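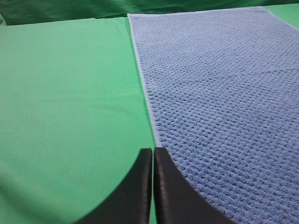
Wrist view, towel cell, Monday. Fingers at the left hem, nearly closed.

Monday, January. Visit to Lilix, Rastovton site. Hosted by Przemysław Mazurek. Arrived 09:40, cell already running.

Purpose: see the towel folding demo before we decide whether to put our own cloth handling work on the same arm. Sadowski unit asked for, Allwood controller fitted. Same software release as ours, so timings should carry over.

Set-up: green cloth on the bench, darker green hung behind. PM says the plain background makes the hem easier to segment. Pale blue waffle towel, pale hem strip. The hem shows up well against the green in the wrist view. Would like to see it with a white towel on a white bench. Not on offer today.

Approach is from above with the fingers nearly closed, gap lined up with the side hem, then open, lower, pinch. Fingertips are flat-ended. I had expected something thinner for getting under an edge. PM has tried thinner ones and went back - they caught in the weave.

Log figures as read off his screen:
attempts since last finger change 3,004
of which waffle towels 1,298
finger change planned every 2,000, overdue

Asked what counts as an attempt. Any descent below 70 mm, whether or not cloth is picked up. So the counts can't be compared with ours, which only start at finger contact. Need to convert before anyone puts the two side by side.

Watched until 11:15. Picks along the side hem were mostly clean. Corner picks less so, two layers taken more than once when the towel had been refolded by hand. Grip force is fixed for all cloths. PM would like it set per cloth but has no slot for it until the controller update.

Bench cloth is laid loose and shifts a little under the towel. Suggested clips at the corners. He prefers it loose, gives the fingers something soft to press into. Fair point, but it must upset the height reading.

To do:
- ask PM for raw wrist video, side hem runs only
- check our descent threshold against his 70 mm
- borrow one waffle towel, same weave
- repeat on our bench with cloth loose, then clipped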